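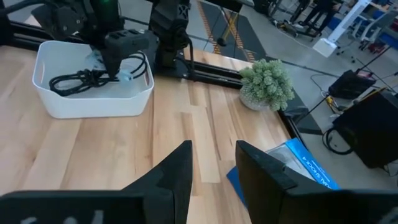
Sorting is the dullest job in the house, one of my students told me on the first day of class, and she couldn't see why it needed a whole chapter. Fair enough! I felt the same way until I moved to Wornia and had 143 boxes to unpack (I'd labeled maybe half of them, badly).

Chapter 6
Where Things Go

I want to start with categories, the kind you make up without thinking -- cords with cords, bags with bags. Before you read on, pick one drawer at home and write down what's in it. We'll use your list in Section 6.2.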